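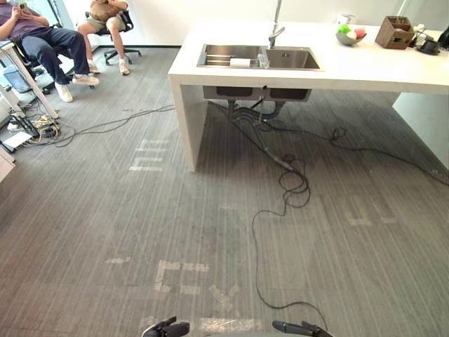 9/29/25. Kitchen fittings, Havthorpe. Entry by Asabe Ogunleye.

Both counters with double sinks were reviewed this morning. The island has its drain pipes and hoses exposed beneath the top, and Sơn Mạc requests that they stay accessible until the Omoregie panels arrive. Fruit bowl to remain on the island.

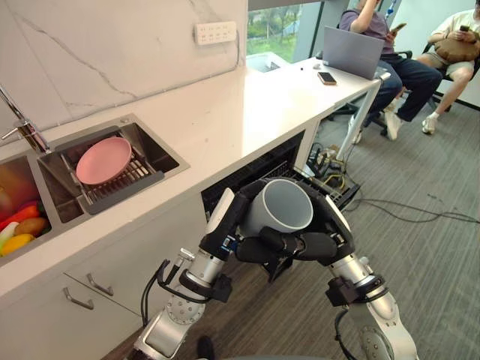
Pink plate and gray mug are to be entered under item 1018. Toy vegetables are to be stored apart from the dishes. Jummai Edet to confirm the shelf.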